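Cuaderno de taller, 27 de junio de 2018

Repaso de normas en la celda de vaciado de cajón, con Nesrin Şimşekoğlu. Dejo por escrito lo acordado para quien entre en el próximo turno.

Cajón: siempre sujeto con mordazas a la mesa antes de habilitar el brazo. Si se mueve, se para y se repite la calibración – no se corrige a ojo. En mayo perdimos más de 214 intentos de la serie Ovine por saltarnos esto.
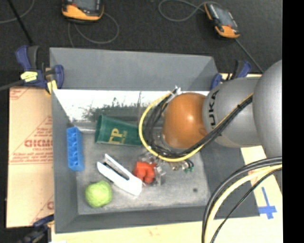
Cajón con mordazas y cinco piezas; KUKA, pinza junto a la pieza roja acodada.

Cables: el mazo va atado con brida al brazo y tiene que dejar holgura para el giro completo de la muñeca. Revisar la brida al empezar. Ludger Brandes quiere otro punto de sujeción más arriba; pendiente de probar.

Consolas: no se dejan en el suelo con el brazo habilitado. Hay que ponerles soporte, pedido a Skernska, ref. 452.

Manos fuera del cajón salvo con paro pulsado, también para recolocar una sola pieza. Velocidad reducida en los 3 primeros ciclos tras cada cambio de objetos.

Falta pasar todo esto a la hoja de Gitberg.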